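Drying Racks in Small Shared Kitchens

Final report, Product Design, second year
Karthik Wanigasekara
Submitted 4/11/22

Background

The project began in March with a brief to pick one ordinary household object and find out how well it does its job. I chose the dish rack. I live in a shared flat with a short worktop, and the rack is the thing we move most often and complain about most. It takes up the space next to the sink where people want to chop vegetables or put shopping down.

A two-tier rack is meant to help with this by stacking the plates upwards. I wanted to know whether the upper tier is any use for things other than plates, and bowls in particular. Bowls are what we wash most of, and they are the items that sit worst in slots made for something flat.

Materials

Three racks were compared. The Skelter is a single-tier rack with a plastic tray. The Grestis is a two-tier wire rack. The Bellini folds flat and has wider gaps between the wires. I measured the area each one takes up on the worktop. The Skelter covers 3,531 square centimetres with its tray in place, which is more than half of our worktop. The limit I had set at the start was 3,000, so the Skelter was kept in the tests only for comparison.

The crockery was a mixed set from the flat, made up of dinner plates, side plates, mugs and bowls. The heaviest bowl weighs 588 grams.

Method

Each rack was loaded by hand in the same order, plates first, then bowls, then mugs. I did 22 loadings in total. After each one I wrote down whether anything slid, touched its neighbour or had to be moved to make room. The racks stood on a level surface each time. For bowls I tried two positions, upside down across the wires and tilted on the side between them.

Before the timed loadings I also looked at each position with one bowl in an otherwise empty rack, as it is easier to see where the wires meet the curve of the bowl when there are no plates in the way.

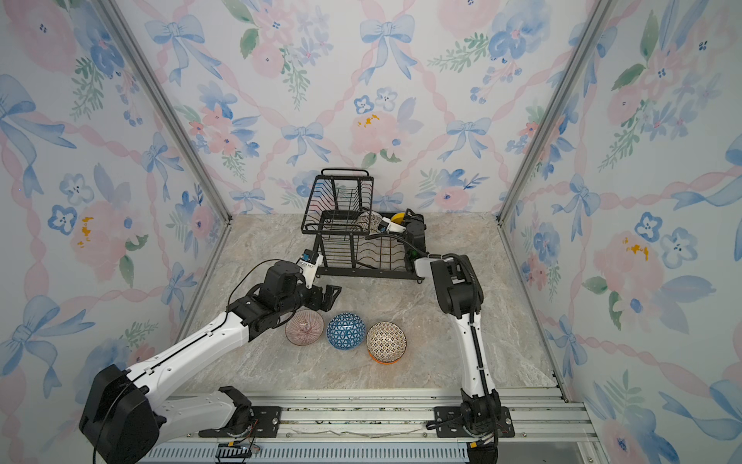 Figure 1. Patterned white bowl tilted on its side in the upper part of a black two-tier wire rack.

The tilted position uses less width than the upside-down one, so more items fit beside it. Its weak point is that the bowl depends on a few thin wires to stop it rolling. With a deep bowl the rim also leans into the next slots, and these can't then be used for plates.

Results

The Grestis held the most crockery for the worktop space it used. Plates stood well on both tiers. Shallow bowls stayed put when tilted, but the heaviest bowl slid in three of the loadings and had to be laid upside down instead, where it blocked several slots.

The Bellini was better for bowls and worse for side plates, which leaned over in the wide gaps. It was also the lightest and moved on the worktop when mugs were added at one end.

The Skelter was the easiest to load and nothing slid in it. Its size is the only real objection, but in our kitchen that rules it out.

Discussion

Slot spacing mattered more than the number of tiers. A rack with narrow slots at one end and wider ones at the other would suit a mixed load better than any of the three tested. I made a card model of this layout, named Wakar, with the wide slots on the upper tier. It has not been tested with wet crockery, as the card would not survive it.

Only one person did the loading, and I got quicker and more careful as I went on. Someone in a hurry would probably get more slipping than I recorded. With more time I would repeat the loadings with my flatmates and build the Wakar layout in bent wire.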